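队尾

举牌子的活儿是早上八点分下来的。牌子上写着“队尾”，白底黑字，下面钉一根杆子，杆子上缠了一圈胶布，摸上去有点黏，大概是上一届举牌子的人留下来的心意。

领队把我带到伦德格伦（Lundgren）展览馆B厅的东墙根下，说，你站队伍最后面，有人来排，你就让他站你前面，然后你往后退一步。

我问，那要是队伍往前走呢？

领队想了想，说，那你就往前走。

岗前培训到此结束。

我应该交代一下，特隆港（Trondport）的漫展在同类活动里排不上号，但它自己不知道。二月份，海风能把人的假发吹到停车场对面去，全城唯一够大的室内场地就是伦德格伦馆，平时办渔具展和二手房车展，地毯上有一股洗不掉的柴油味。每年这个时候，馆里挤满了精灵、机甲驾驶员、吸血鬼，还有我们这座城市引以为傲的特产：斯卡德尔迷。

《斯卡德尔》（Skadel）是一部电视剧，播了一季半，讲一座会走路的灯塔。第二季播到一半，灯塔走进了海里，画面变黑，电视台改播了烹饪节目。从那以后灯塔就再没有上来过，可它的观众也再没有散过。他们每年都来，穿着剧里的油布斗篷，胸前挂一盏会亮的小灯，见面互相说一句台词：“它还在走。”另一个人就答：“我听见了。”

我没看过这部剧，所以被派去管他们的队伍。领队认为这样比较公正。

今年的大事是格拉梅尔要来。格拉梅尔（Gramel）是剧里的一条鱼怪，只露过两次脸，一次是后背。扮演它的演员在橡胶皮里憋了一季半，据说至今没人能在街上认出来。主办方把签名桌设在B厅西头，展位号915，合影一百克朗，签名另算，签在自带的斗篷上再另算。

九点开门，九点零一分我的身前有了第一批人。到了九点半，我已经退出了B厅，退过了卖徽章的摊子、卖拉面的摊子、一位给人画狗耳朵的画师，退到走廊拐角的自动售货机旁边。我每退一步都要回头看，怕踩到别人的尾巴。漫展上尾巴很多。

举“队尾”牌子有一件事我事先没料到：我永远看不到队伍的头。我管着一条队，却对它要去哪里一无所知。别人来问我，我只能照着早上背的说：“格拉梅尔，915。”

“前面还要多久？”

“不知道。”

“签名的人到了吗？”

“不知道。”

“那你知道什么？”

我把牌子举高了一点。

十点多，来了一个全身盔甲的人，走路像一抽屉餐具。他问我这是不是去厕所的队。我说不是。他看了看这条队的长度，又看了看走廊那头厕所的队，犹豫了一会儿，说，那这条是什么？我说是鱼怪签名。他说，哦，然后站了进来。我往后退了一步。

后来我发现，像他这样的人不少。有的是朋友在队里，过来说两句话，说着说着身后就有了人，不好意思再走。有的是看见队伍长，认定长队必有道理。还有一对穿着情侣装的太阳和月亮，在我面前吵了一架，主题是上午的时间究竟应该怎么过，吵完后谁也不肯先离开，就都排上了，中间隔着一个陌生的海盗。海盗很为难，一直在看手机。

十一点，广播响了，说有一位观众在A厅捡到一只左手，请失主到服务台认领。过了一会儿又响，说不要再去认领了，服务台现在有三只左手。

十一点半，队伍停了。

停队和慢队是两回事。慢队每隔一阵子要挪动一下，人们提起地上的包，往前走半步，放下，心里好受一点。停队就没有这半步。前面的斗篷先开始坐下，坐的动作像一阵浪，从走廊那头传过来，一直传到我这里。盔甲坐不下去，靠在了售货机上，售货机吐出来一瓶橙汁。

坐下来之后，人就开始说话。斯卡德尔迷是爱说话的，他们有十几年没拍出来的剧情要讨论。从我左边听过来的意见是，灯塔走进海里是为了去找格拉梅尔；从右边听过来的意见是，灯塔走进海里是因为布景租约到期。两边都引用了同一集的同一句台词。有人写过一部续作，登在网上，已经写到第1,953章，灯塔还在水下，据说最近几百章主要是在描写水压。

我站着，听了一个多小时，渐渐对这座灯塔产生了一些看法。我觉得第一季第四集里关窗户的人很可疑。我没有说出来，我的岗位要求中立。

中午的时候领队来过一次，给了我一个三明治，里面夹着黄油和另一片面包。我问她队伍为什么不动，她说正在了解。我问她格拉梅尔到了没有，她说，从某种意义上讲。然后对讲机响了，她就一边“收到收到”地一边走了，对讲机里说的是拉面摊跳闸的事。

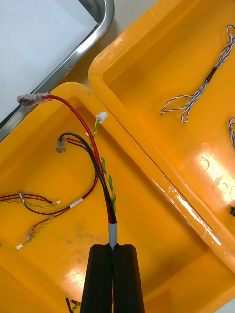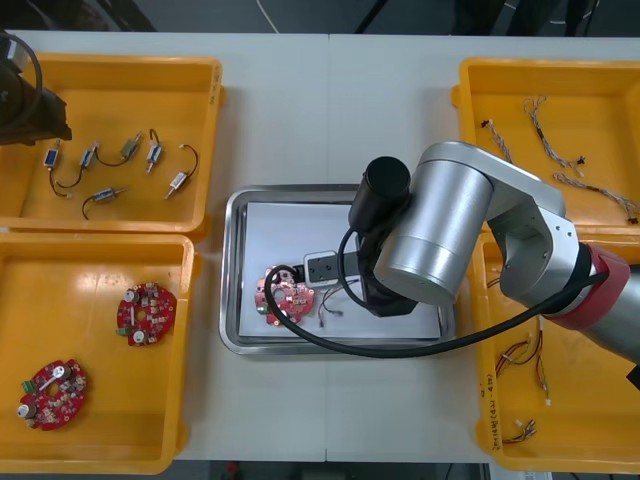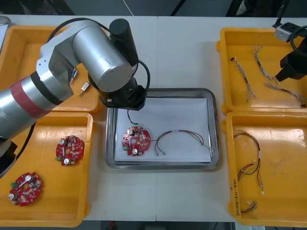 队伍中段有人传话过来，说格拉梅尔的皮到了，人没到。

话传到我这里时已经走了样。最先到的版本是人到了，皮没到；隔了两分钟又来一个版本，说皮和人都到了，但是尺寸不合。直到领队拿着扩音喇叭从走廊那头走过来，我们才得到官方说法：由于海峡轮渡停航，演员目前滞留在对岸；格拉梅尔的原版道具服已于昨晚运抵，状态良好，正坐在915号展位的桌子后面。

走廊里静了一会儿。

“坐着？”有人问。

“我们给它垫了点东西。”领队说。

她接着宣布，需要退票的观众可以去服务台办理。她这话说得很诚恳，而且做好了挨骂的准备，连喇叭都稍稍往后撤了一点。可是没有人站起来。一个胸前亮着小灯的斗篷举手问，是第一季的皮还是第二季的皮。

领队低头看了看手里的单子。“第二季。”

人群里发出一种声音，我只在别人见到新生儿的时候听到过。

原来第二季的皮后背多一排鳍，就是只露过一次的那个后背。（我当时还不懂，是太阳隔着海盗给月亮解释，我顺便听到的。他们那时候已经和好了一半。）于是所有人都站起来，拍拍斗篷上的灰，队伍居然重新开始动，而且比上午快得多。一套空的橡胶皮不需要寒暄，不需要喝水，也不会问你的名字怎么拼。

签名的问题是这样解决的：主办方弄来一盒印泥，把格拉梅尔的右蹼在里面按一下，再按到你带来的东西上。合影仍旧是一百克朗。有人觉得应该打折，另一些人觉得应该涨价，毕竟从前的合影里只有演员那张谁也不认得的脸，今年可是格拉梅尔本人。

下午我跟着队伍往回走。我从来没有想过退了一上午的路还能一步一步走回来：售货机，狗耳朵，拉面，徽章。画狗耳朵的画师认出了我，冲我点点头，像一位看着船归港的渔民。我也冲他点点头。我的胳膊早就没有知觉了，牌子却举得很稳，几乎可以说有了些风度。

不断还有新人来。我对他们说：“格拉梅尔，915。”语气和早上不大一样。有个背书包的孩子问我格拉梅尔是谁，我张嘴就说，是一条鱼怪，住在斯卡德尔灯塔的底下，大家都以为是它害灯塔走进了海里，但是你要注意第四集关窗户的那个人。

前面的斗篷慢慢转过身来，看着我。

“你也觉得是他？”

我说我是工作人员，不发表意见。

“可窗户是从外面关的。”斗篷说。

“所以才可疑。”我说。

就这样，到了五点，队伍里关于窗户的讨论已经分出了三派，我很不幸地成了其中一派的代表人物，理由是我手里有牌子，远处看得见。另外两派要吵架的时候，都说“去找队尾”。

五点四十分，我第一次看见了队伍的头。一张折叠桌，铺着蓝布，后面坐着一堆灰绿色的橡胶，头歪在一边，一只眼睛朝上，一只眼睛看着卖海报的。它的右蹼已经被印泥染成了紫色，一直紫到了腕子。旁边管印泥的同事目光涣散，动作熟练得像在邮局干了一辈子。桌角放着排号机，吐出来的最后一张小票上印着463。

盔甲排到了。他把头盔摘下来，里面是一张很热的脸，他请格拉梅尔在头盔里侧按了一个印，说外侧要参加明天的比赛，不能弄脏。太阳和月亮拍了合影，海盗也被拉了进去，站在中间，笑得很勉强。背书包的孩子按在了数学作业本上。斗篷什么也没按，在桌子前站住，弯下腰，很小声地说：“它还在走。”

没有人回答。照理说，演员应该答一句的，海报上写得很清楚，含互动一次。管印泥的同事看看我，我看看领队，领队在对讲机里处理第四只左手。

后面已经没有人了。我身前那一位是最后一个，我就是队尾，这一天里我头一回既不用退也不用让。

“我听见了。”我说。

斗篷直起身，谢了我，问我明天还来不来，窗户的事还没说完。我说我明天排在停车场，管的是假发。斗篷说没关系，停车场也有队。

撤场的时候领队来收牌子，问我今天怎么样。我说还行，就是有个建议，明年能不能在牌子背面也写上字，因为从后面来的人看不见。她说这个建议提得很好，她会反映上去。然后她让我搭把手，把格拉梅尔抬到仓库去。它比看上去要沉，我抬头，她抬尾，过徽章摊那个弯的时候卡住了，我们只好先退一步，再往前走。

仓库的门关着。她腾不出手来，问我能不能看看旁边那扇窗户锁了没有。我看了。窗户从外面关着。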